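Compte de l'association détourné, l'adresse de récupération a été changée

Question de Cempaka Halim

Bonjour, je gère le compte Dadton de notre association de quartier (2 409 abonnés). Samedi matin, deux messages sont partis en notre nom pour demander des dons en cryptomonnaie. Depuis, mon mot de passe est refusé et l'adresse de récupération n'est plus la mienne. J'ai écrit à l'assistance, pas de réponse.
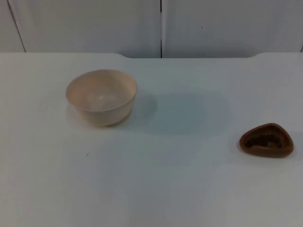 Peut-on récupérer un compte quand l'adresse de secours a été modifiée ?

Il faut passer par le formulaire « compte compromis », accessible sans être connecté. L'ancienne adresse y reste acceptée pendant 70 heures après le changement. Joignez les statuts de l'association et une pièce d'identité du responsable.
– Hakim Harahap

Pensez aussi aux applications connectées. Changer le mot de passe ne les coupe pas toujours, il faut révoquer les accès un par un dans les réglages.
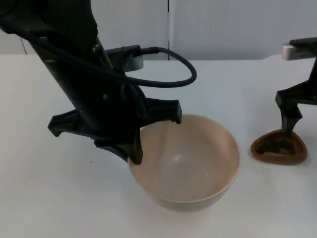
Geum-ok Hong signale que chez elle les faux messages venaient de Manurung, l'outil de publication programmée, et que le mot de passe n'avait jamais fuité.

Réponse de Kedir Kumsa

Pareil en avril. Formulaire envoyé, accès rendu au bout de 4 jours. Gardez des captures des messages avant de les supprimer – on me les a demandées pour la plainte.
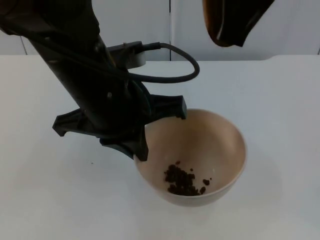 Prévenez vos abonnés par un autre canal, courriel ou site, sans attendre. Chez nous 63 personnes avaient cliqué sur le lien.

Une fois le compte rendu, activez la double authentification avec une application, pas par SMS.
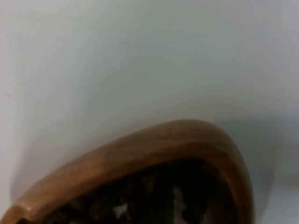

Notez les codes de secours sur papier et donnez-en une copie à un deuxième responsable. Vérifiez aussi la boîte mail – règles de transfert comprises.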